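Tirkwood Athletic Department Sets Preseason Camp Schedule and Opens Renovated Football Building

FOR IMMEDIATE RELEASE
07/02/2019

TIRKWOOD – The Tirkwood football program will report for preseason camp later this summer with a new practice format, a revised open-practice policy and a renovated team building at the north end of Mottram Field, the athletic department announced.

Players will check in on the evening before the first practice. The first two sessions will be held in helmets only, followed by two in shells, and the first full-pad practice will take place on the fifth day. Camp will run until the start of fall classes, when the team moves to its regular afternoon schedule.

The coaching staff has divided the roster into 2 practice groups for the opening week. Veterans and returning starters will work in the morning. First-year players, transfers and walk-ons will work in the late afternoon. The groups will be combined for the first scrimmage. In past seasons the full squad practiced together from the first day, and younger players on the offensive and defensive lines had fewer snaps as a result.

A total of 80 players have been invited to camp. The offensive line returns three starters, with open competition at center and right guard. The staff expects to name a starting quarterback after the second scrimmage. On defense, the program will continue to use the four-man front it installed in January, when winter conditioning began. Both starting cornerbacks are back. The depth chart for the opener will be released during game week.

Open practices

Three practices and the second scrimmage will be open to the public at no charge. Gates on the Mottram Road side will open 30 minutes before each session. Seating is limited to the west stands, which hold about 1,000. The east stands will stay closed until the home opener while railings are replaced.

Spectators may bring water in sealed bottles. Outside food, umbrellas and pets are not allowed, with the exception of service animals. Photography from the stands is permitted. Video recording of team drills is not permitted at any practice, open or closed. Players will be available for autographs on the track after the second scrimmage only.

Football building

The football building reopened to staff last month after a renovation that began at the end of last season. The work covered the locker room, the training room, two position meeting rooms and the front hallway, and added new flooring throughout. The weight room was not part of the project and remains in its present location below the gymnasium.

The lead contractor was Tandent, which also handled the drainage work at Mottram Field. Meeting room displays and film-review equipment were supplied by Nutik under a multiyear agreement. Position coaches can now send practice film to players' tablets the same evening. The department previously relied on a single shared film room, which had to be scheduled by the hour.

Furniture for the coaches' offices and entry area was delivered in stages. Remaining items, including signage and the trophy cases for the front hallway, will be in place before the home opener. Tours for season ticket holders will be offered on the morning of that game – sign-up information will be mailed with ticket packets.
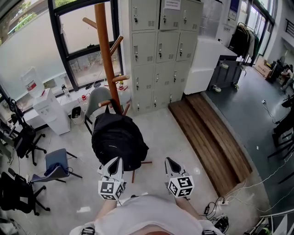 A wooden coat rack with round hook arms. (Tirkwood Athletics)

Tickets and parking

Season tickets for the five-game home schedule are on sale through the athletic ticket office. The department has renewed 633 season ticket accounts to date. Renewing holders keep their current seats if payment is received by the end of the month. After that, unclaimed seats will be released for general sale, along with single-game tickets.

Reserved parking in the lot behind the south end zone is sold by the season. The gravel lot on Mottram Road will be available on game days on a first-come basis – cash only. Fans who parked in the north lot last year should note that it is now assigned to team buses, officials and accessible parking.

Media information

Credential requests for camp and for the regular season should be submitted by email to the athletic communications office. Requests must come from a news outlet's editor or sports director. Media may attend the first 20 minutes of closed practices during camp and the full length of open practices. Player and coach interviews will be held outside the east door of the football building after each morning session.

Camp rosters, practice times and parking maps will be posted on the athletics website one week before players report. Changes caused by weather will be posted there by noon on the day of practice.

Contact: Tirkwood Athletic Communications

###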